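Kitchen tips I brought home from an open day about robots

Household pages, kitchen section
30 August 2023

My neighbour had two tickets for the open day at Birnus, the company in Steden which makes programs for kitchen robots. I went with her mostly for the free coffee. I write tips about cupboards and cleaning, so I did not expect to find anything for this page. I came home with four sides of notes.

The demonstration was in a long room on the first floor, with chairs for 45 people and a big screen at the front. First the robot works in a kitchen which exists only in the computer, and there it repeats the same small job many times, with the things on the counter moved a little each time. The man who explained it to us was Radu Ilie. He spoke slowly and he let us interrupt, for which I was thankful, as my technical English is worse than my kitchen English.

He said that they had 213 small kitchen jobs on their list, and that the difficult ones were never the ones visitors guess. To open a drawer is not so hard. To take a spoon out of a drawer with many other spoons in it is very hard. I thought of my own drawer at home and felt a bit ashamed.

What follows is what I wrote down, and what I have tried since then in my own kitchen.

Give the drawer its full way out

Before you put a bin, a stool or the dog's bowl on the floor, pull every drawer out to its end and look where it comes. In the room at Birnus they mark this on the plan first. I did the same at home with painter's tape on the floor. My bottom drawer comes out 41 cm, and the vegetable box was standing inside that line. For years I have opened this drawer only halfway and fished in the back with my fingers.

When the drawer is out and empty, wipe it with a cloth that is well wrung. Start at the back corners. If it runs badly, rub the runners with the end of a candle, but only if they are wooden ones. Metal runners with little wheels want to be clean and nothing else.

Leave a hand's width beside things

The robot needs free space at both sides of whatever it will take. So do we, only we push the other things away with the elbow and don't notice it. I moved my oil bottles apart by the width of my hand, and I have not knocked one over since. On a short counter this means something must go away. With me it was the bread machine, which now lives on top of the wardrobe.

Toasters

A toaster should not stand directly under a wall cupboard while it is working. Pull it forward to the front half of the counter, toast, let it cool down and push it back. Take the plug out before you empty the crumb tray. Never go into the slots with a knife, and also not with a wooden stick while the plug is in. Keep paper and cardboard away from it, so also the cereal packet, and I say this as a person who has a brown mark on a packet of oats.

If you have two toasters, as my sister Ene has (one is only for bread without gluten), put a piece of coloured tape on the lever of one of them. Her children understood it the same day.

Long thin things

Wooden spoons, skewers, chopsticks and such things roll. Mr Ilie told us that a long thin thing on a flat top is one of the jobs where the most tries go wrong, up to 29 in one morning. For us the cure is simple. Lay a folded tea towel on the counter and put them on that. In the drawer, put them all in the same direction, handles to the front, and not more than one layer. Those for which there is no room can stand in a jar.

Put back, then close

In the program, a job is not finished until the drawer is closed again. I have made this a rule for myself: nothing new is begun while something stands open. It took me some weeks. My husband still leaves the cutlery drawer open when he makes tea, and I close it with my hip.
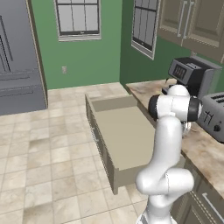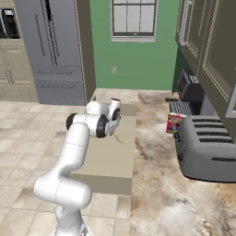

The robot arm at work in the computer kitchen, Birnus open day.

A reader from Worden asked me after my last page how to get the smell of onions out of a plastic box. Fill it with warm water and a spoon of bicarbonate of soda, leave it overnight with the lid beside it, and dry it in the sun if you have any. It helped with two of my three boxes. The third one I now use for clothes pegs.

Birnus will have the next open day in February. The entrance is free, but you must write your name on the list before, and the lift does not go to the first floor on that side of the building, so take comfortable shoes.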